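Gurnell Robotics Club – Simulator Guide for Teams
Revision 2019-05-22

## 4. Switch Panel Task

This section covers loading the switch panel task in Dramora, setting the start pose, and running a scored attempt. Sections 2 and 3 (installing the simulator and pairing the leader controls) must be finished first.

The switch panel is one of the four tasks on the July competition sheet. Each team works it in simulation before it gets a slot on the club bench.

### 4.1 Before you start

- Dramora is installed and opens without a license prompt.
- Your team folder is present under `teams/` and holds a file named `arm.cfg`.
- The leader controls show a steady light on the Jakab interface box.
- No other copy of Dramora is running on the same machine.

**Note:** The Jakab box keeps the last calibration it was given. If another team used the machine before you, repeat step 3.6 before going on.

### 4.2 Loading the task

1. Open Dramora and choose **File > Open Task**.
2. Select `switch_panel.task` from the club folder. Do not open the copy in `archive/`. It uses the old switch spacing.
3. Wait for the status line to read `READY`. On the older lab machines this can take a minute.
4. Choose **Team > Load Arm** and pick your own `arm.cfg`.
5. Check the joint count in the left column. It must read 6. If it reads 5, the gripper joint is missing from your file – copy the block from `arm_default.cfg`.
6. Set **Physics rate** to 100. Attempts recorded at any other rate are rejected by the scoring script.

**Caution:** Do not change the physics rate while an attempt is recording. The log file will be closed early and cannot be repaired.

### 4.3 Setting the start pose

1. Press **Home**. The arm folds to its rest position.
2. Open **Pose > Start** and enter your team's seed. Use 41 for practice. Seeds for scored runs are handed out on the day.
3. Move the leader controls slowly until the on-screen arm follows. If it jumps, press **Hold**, center the controls, and release **Hold**.
4. Raise the gripper clear of the panel before pressing **Start**. An attempt that begins with the gripper touching the panel scores zero.

### 4.4 Running an attempt

1. Open both views with **View > Split**. The room view is for large moves. The gripper view is for the final approach.
2. Press **Start**. The timer begins with the first joint movement.
3. Bring the gripper over the row named in the target line. Rows are lettered and switches are numbered, so `A2` means row A, switch 2.
4. Close the fingers before you touch a switch. Open fingers tend to catch two switches at once.
5. Push with the fingertips only. Contact from the gripper body is logged as a fault.
6. Back away along the same path and press **Stop**. 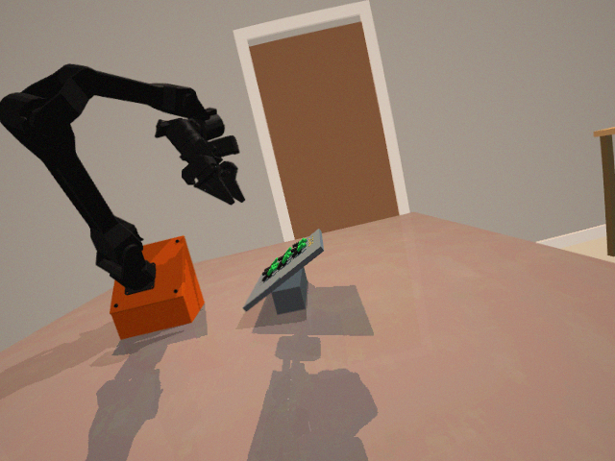
Room view, then gripper view:

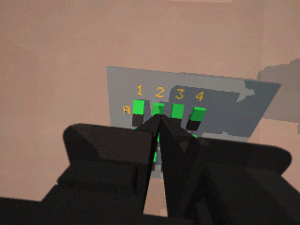 *Source: Dramora simulator renders, Gurnell Robotics Club.*

In the gripper view the fingers can hide the switch you are aiming at, and anything lower on the panel. Read the number above the switch before the last part of the move, then hold the wrist angle steady. Teams that steer by the room view alone usually end up one switch off – the panel is tilted and the depth is hard to judge.

### 4.5 Saving and submitting

1. Choose **Attempt > Save**. The file is written to `teams/<yourteam>/logs/`.
2. Run `check_log` from the command window. It prints `OK` or a fault code.
3. Upload logs marked `OK` to the club's Fillora page under your team name. Do not rename them.

| Code | Meaning | What to do |
|---|---|---|
| 129 | Gripper body touched the panel | Raise the wrist and repeat the attempt |
| 292 | Wrong physics rate | Return to step 6 of 4.2 |

**Note:** A log with code 129 can still be kept for practice. The scoring script skips it.

### 4.6 If the arm does not follow

- Check that **Hold** is off.
- Unplug the Jakab box, wait for its light to go out, and plug it back in.
- Reload `arm.cfg`. Edits made while Dramora is open are not picked up.
- If the arm follows but lags, close the split view and reopen it.

Bench setup for the same task is in Section 5.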